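Kusholm旧住宅室内湿度与家庭纸质资料保存项目
中期进展报告

提交对象：Skerard基金住房与档案资助部
项目负责人：Zarmeena Gondal
提交日期：2025年2月16日

一、报告范围

本报告涵盖项目启动以来至本次提交日的工作，内容包括入户布点、数据回收、试纸检测、资料登记、经费执行和下一阶段安排。去年11月提交的启动报告已经说明的背景部分不再重复，只对其中两处做更正：一是布点方案中“每户两个测点”改为每户3个测点；二是试纸的来源由单一批次改为两个批次，具体影响见第四节。

项目研究的问题限定得比较窄：在没有集中通风、外墙保温不足的旧住宅中，居民自行保存的纸质资料（房契副本、信件、学籍材料、照片背板、手抄账目等）在采暖季处于什么样的温湿度环境，以及现有的家用存放方式对这一环境有多大的缓冲作用。馆藏机构库房的标准不在比较之列。启动评审时有意见认为应当与库房数据对照，我们考虑后没有采纳，理由在启动报告的附件里写过：两类空间的控制手段相差太大，对照得到的差值没有解释力，也不能指导住户。

二、样本与布点

目前共有16户完成布点并进入连续记录阶段，与合同约定一致。住户全部位于Kusholm片区，房屋结构以砖混为主，少数为加建的轻质隔墙。招募由片区图书室张贴通知，住户自行报名，因此样本偏向本来就关心资料保存的家庭，这一偏差在终期报告中会单独讨论，此处不对片区总体做任何推断。

每户的3个测点分别设在：资料实际存放处的容器内部；容器外部、与容器同一高度的位置；房间中部的参照位置。参照测点离地高度统一，避开暖气片、灶具和直射阳光。容器内测点放在资料上方，不与纸面接触。外部测点原计划固定在墙面上，布点第一周即发现墙面本身的温度对读数影响明显，尤其是外墙一侧，于是全部改为悬空支架，支架与墙面留出固定间隙。改动之前的外部测点数据已标记为不可用，没有删除，保存在原始数据目录中备查。

记录仪使用Vunex小型温湿度记录仪，记录间隔统一设置，全部设备在布点前与实验室参照仪器做了比对。比对中有个别设备在高湿段偏差超出我们的验收限，已退回更换。更换件到货较迟，相应住户的容器内测点比同户其他测点晚开始记录，分析时以同户三个测点都有数据的时段为准。

需要说明的是电池问题。低温房间内的记录仪电压下降比预期快，有住户的设备在两次入户之间停止记录。处理办法是缩短这几户的换电周期，费用从耗材科目列支，金额不大，未触发预算调整。停记时段按缺测处理，不做插补。

三、温湿度数据的初步情况

以下为初步整理结果，尚未经过完整的质量控制，请勿对外引用。

房间参照测点的相对湿度在采暖开始后普遍下降，与预期相符。下降的幅度在各户之间差别很大，主要与住户的采暖方式和开窗习惯有关。间歇采暖的房间，日内波动明显大于连续采暖的房间：傍晚升温时相对湿度快速下降，后半夜停暖后又回升，清晨达到一日的最高值。对纸张而言，这种每日往复比平均值偏高更值得关注，因为纤维反复吸湿和放湿会带来尺寸变化，装订处、粘贴处和有涂层的照片背板首先受影响。

靠外墙存放与靠内墙存放的差别也已经可以看出。外墙一侧的空气温度较低，同样的水汽含量对应较高的相对湿度。有住户将资料置于床尾与外墙之间的窄缝中，空气基本不流动，外部测点的相对湿度在夜间持续高于房间中部。把容器移离墙面一小段距离，读数就有变化，但目前只有个别住户配合做过这种移动，时间也短，不足以写成结论。下一阶段计划在更多住户中重复。

厨房相邻的房间出现过一类特殊的峰值，持续时间短，集中在做饭时段，房门开着的时候才出现。容器内测点对这类短峰几乎没有反应，说明一般家用容器对短时波动的缓冲是有效的。对于持续数日的潮湿天气，容器内外的读数最终会趋同，差别只在于趋同所需的时间。这个时间在不同容器之间差距较大，是本项目后半段的主要分析对象。

我们尝试用一阶滞后模型拟合容器内部对外部变化的响应，每个容器得到一个时间常数。对密合度较高的容器，拟合残差小，参数稳定；对纸箱和带缝隙的木箱，残差有明显的结构，说明单一时间常数不够用。纸箱本身吸湿，内部湿度受箱体与空气两方面的影响，需要在模型中增加一个材料缓冲项。Dufour实验室提供了纸板吸湿等温线的测定方法，我们准备按该方法自测几种常见纸箱，不引用文献值。

四、试纸检测

到目前为止共投放试纸670条，分别放置于各户的容器内外。试纸用于指示酸性挥发物，颜色变化按五级比色卡读取。由两名人员独立读数，不一致的由第三人复核。读数不一致的情况多出现在相邻两级之间，跨级不一致极少。

试纸分两个批次。第二批到货后与第一批做了平行放置，发现第二批初始颜色略浅，在低等级段容易被读低。为此我们用平行放置的数据做了批次校正，校正只涉及最低两级。校正前后的数据都保留，终期报告将同时给出两种口径。

初步看，旧木箱内的试纸变色最明显，其次是存放过报纸的纸箱。这与木材和低质纸张释放有机酸的一般认识一致，没有新的发现。值得记录的是混放的影响：同一容器内如果既有剪报又有照片，靠近剪报一侧的试纸等级更高。已经告知相关住户把剪报单独装入纸袋，并在下次入户时复测。住户对这项建议的接受程度高于其他建议，原因很简单，纸袋便宜，也不需要改变家具的位置。

试纸检测有一个局限，就是它对温度也有一定的敏感性。冷房间的试纸反应慢，同样的暴露时间下等级偏低，容易被误读为环境更好。我们在实验室做了一组不同温度下的暴露试验，数据正在处理。如果温度影响可以量化，将对冷房间的读数做修正；如果离散太大，则只在温度相近的住户之间做比较。

五、存放容器的分类

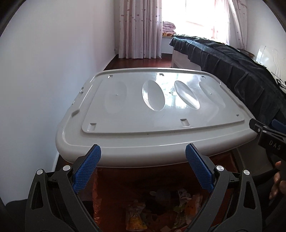
容器分类采用材料、密合方式和所处位置三个维度，编码表在布点开始后修订过一次。材料分为纸板、木、金属、塑料和织物；密合方式分为敞口、搭盖、卡扣和带胶条。所处位置记录与外墙、床、窗和热源的相对关系。修订的内容主要在塑料类：原编码表把所有塑料箱归为一类，入户后发现箱盖的形状差别会影响密合程度和顶面的使用方式，有必要再细分。以浅灰色塑料收纳箱盖为例，盖沿是一圈厚的卷边，中间为带台阶边框的光面凸起板，板面上横排四个长椭圆形浅凹，这类盖子在编码表中归入“卷边、板面有凹”一项，登记时要求同时注明板面上是否压有重物。卷边的受力与平边不同，长期压重后盖沿与箱体的贴合是否变化，需要在下一轮入户时用塞尺测量。盖面有凹陷的箱子还有一个登记上的困难，标签贴在凹处容易翘角，现改为贴在箱体短边。

织物类容器数量很少，以布袋和旧枕套为主，一般用来包裹整册的簿子。这一类几乎没有湿度缓冲的作用，但能防尘，并减少簿册与箱壁之间的摩擦。有住户在塑料箱内再套布袋，箱内测点的读数与不套布袋时相比没有可以分辨的差别，布袋内部的湿度则还没有测过，现有记录仪的体积放不进去。是否购置更小的传感器，要看下一阶段的经费情况，暂不列为必做项目。

金属盒的问题在结露。密合好的金属盒在冷墙旁边，内壁温度下降快，盒内空气中的水汽有可能在盒壁凝结。我们没有在入户时直接看到结露，但有几只饼干盒的盒底存在锈斑，并有纸张粘在锈斑上的情况。对这类盒子的建议是离墙放置，并在盒底垫一层无酸卡纸。垫纸由项目提供，已经全部发放到户。

关于干燥剂，住户的用法很不统一。有的从食品包装中取出小包反复使用，有的购买可再生的硅胶，还有的用生石灰。生石灰不适合与纸张同放，已逐户说明并协助取出。对硅胶的使用，我们目前不做推荐，也不做反对。在密合差的容器里，硅胶很快饱和，效果可以忽略；在密合好的容器里用量过大，则可能使湿度降得过低，照片会卷曲。合适的用量需要结合时间常数计算，待第三节所述的模型完成后再给出。

六、资料登记

资料登记由住户主导，项目人员协助。登记内容为类型、年代范围、载体、装订方式、可见的损坏以及存放位置，不记录资料的文字内容，也不做拍照存档。这一做法在伦理审查时已经确定，执行过程中没有变动。有个别住户主动提出希望项目代为扫描，我们说明了不在项目范围内，并把片区图书室的自助扫描时段告知了对方。

现已登记的资料超过1,000件。信件和证件类占多数，其次为照片，再次为账簿、票据和学习笔记。损坏类型中，折痕处断裂和胶带老化最常见，霉斑主要出现在曾经放在地面或床下的资料上。虫蛀很少。胶带老化与湿度的关系较弱，更多取决于胶带的种类和粘贴的年头，因此在分析湿度影响时将胶带类损坏单列，不混入总的损坏等级。

登记表的年代范围一栏填写质量较差。不少资料没有日期，住户只能给出“搬家以前”“老人在的时候”一类的参照。我们没有强行换算成年份，允许填写文字参照，分析时归入“年代不明”。这会减少可用于年代与损坏关联分析的样本量，但比错误的年份要好处理。

霉斑的判定由项目人员目测，必要时用放大镜。对疑似活动性霉斑的资料，处理原则是隔离、通风、暂不清理，并提醒住户戴口罩。其中有一批信件的霉斑范围较大，住户同意送Dufour实验室做取样鉴定，鉴定结果尚未返回。鉴定费用按合同由项目承担。

七、与住户的沟通

每次入户后，住户会得到一页纸的简要说明，内容是本户的湿度曲线和一至两条具体建议。第一版说明用的是相对湿度的日均线，住户普遍反映看不懂图上的纵轴。第二版改为按颜色分段的条带，并标出一天中湿度最高的时段，反映有所改善。曲线的颜色分段只对应纸张保存，不对应人体舒适程度，这一点在说明页底部有注释，但仍有住户据此调整了自己的采暖时间。我们在后续入户时做了口头澄清，第三版说明将把注释移到图的上方，并加大字号。

建议的落实情况按户登记，分为已做、部分做、未做和不适用。移动容器位置一类的建议落实率偏低，主要的障碍是房间面积有限，容器离开墙面后没有别的地方可放。更换纸袋、加垫卡纸和取出生石灰这几项基本都已落实。后一阶段会减少需要腾挪空间的建议，改为用垫高和留缝的方式达到接近的效果，垫块的材料和厚度正在试。

八、数据管理

原始数据从记录仪导出后按户编号存放，编号与住户姓名的对应表单独加密保存，由负责人一人保管，另有密封备份。每次导出后由另一人核对时间戳。核对中发现过一次夏令时设置的错误，个别记录仪的时间整体偏移，已经修正并在日志中注明。数据处理脚本采用版本管理，每次改动需要写明理由，本阶段的主要改动是加入缺测标记和批次校正。

基金方要求的数据公开将在项目结束后进行。公开的版本会去掉楼层、朝向与户型的组合信息，因为片区范围小，三项合在一起可能识别到具体住户。朝向对分析有用，我们倾向于保留朝向，去掉楼层。这一取舍希望听取资助部的意见，请在下次联络时答复。

九、经费执行

经费总体按计划执行，没有科目超支。设备科目已基本用完，剩余部分留作记录仪更换。耗材科目因电池和第二批试纸的支出，进度略快于时间进度，预计到项目结束时刚好用完，没有余量。差旅科目进度偏慢，原因是实验室取样改为邮寄，不再需要专程送样。

我们申请将差旅科目的部分结余调整至耗材科目，用于纸箱吸湿试验所需的恒湿盐溶液和密封容器。调整幅度在合同允许的范围之内，按规定只需报备，报备表随本报告一并提交。人员科目没有变化。

十、延误与风险

项目目前有两项延误。第一项是更换记录仪造成的布点延迟，影响限于个别住户，已经恢复正常。第二项是试纸的温度试验，恒温箱的使用时段需要与其他课题协调，排期比原计划靠后。第二项会影响试纸部分的最终口径，但不影响温湿度部分的分析，两部分可以分开进行。

风险方面，最主要的是住户退出。有一户正在考虑搬迁，如果搬迁发生在采暖季结束之前，该户的数据将不完整。我们已经与一户候补家庭取得联系，候补家庭的房屋结构与原住户相近，但存放方式不同，用作替补时在容器分类上会产生缺口。是否启用候补，等搬迁日期确定后再定。

另一项风险是采暖季结束后湿度变化的方向。采暖停止后的过渡期通常湿度回升快，正是检验容器缓冲作用的时段，而多数住户在这一时段会换季整理衣物，容器可能被打开或者移位。我们将在过渡期前向住户发放开箱记录卡，请他们记下开箱的日期和是否移动。记录卡尽量简化，只有两栏，挂在容器把手上或者夹在盖沿。

十一、下一阶段工作安排

下一阶段的重点按先后排列如下。

完成采暖季数据的质量控制，形成可供分析的数据版本，冻结后不再改动。

完成常见纸箱的吸湿等温线测定，把材料缓冲项加入响应模型，对全部容器重新拟合时间常数。

在愿意配合的住户中重复容器移位测试，移位前后各保持足够长的稳定时段，期间不改变其他条件。

对塑料类容器补做盖沿间隙测量，测点取四角和各边中点，测量时箱内物品不取出，以免改变箱体变形的状态。

完成试纸温度试验，确定修正方法或者比较范围。

完成第三版住户说明，并在发放之前请两三户住户试读，根据试读结果修改措辞。

过渡期内入户频率适当提高，换电、导出和试纸更换合并为一次进行，减少对住户的打扰。入户时间由住户选择，项目人员不在晚间入户。

十二、需要资助部答复的事项

一是第八节所述数据公开版本中朝向与楼层的取舍。

二是第九节所述科目调整的报备是否收悉。

三是终期报告中试纸数据采用两种口径并列的做法，在格式上是否可以接受。如果资助部要求单一口径，我们倾向于采用校正后的数据，并把未校正数据放入附件。

随报告提交的附件有：布点登记表（已去除住户姓名）、记录仪比对结果、试纸读数规程、修订后的容器编码表、科目调整报备表。记录仪比对结果中有一页为手写扫描件，录入版将在下次联络时补交。

Zarmeena Gondal
项目负责人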